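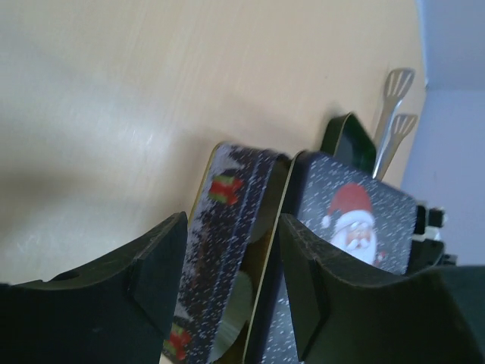

Rurkura School Funding Handbook

A plain guide to how provincial grants reach local schools, written by Tuva Eide for parent councils and trustees. Covers per-student grants, bursaries and the rules on private tuition credits - with worksheets at the back of each chapter.

12 chapters, spiral bound. Published by Brekke. Councils ordering 23 or more copies get the bulk rate. Orders leave our Fleltstead office each morning.

Comments

marg_h
Is the bursary chapter updated for the new rules?

Brekke
Yes, as of the January printing.

dpell
Ours came quickly. Index could be longer.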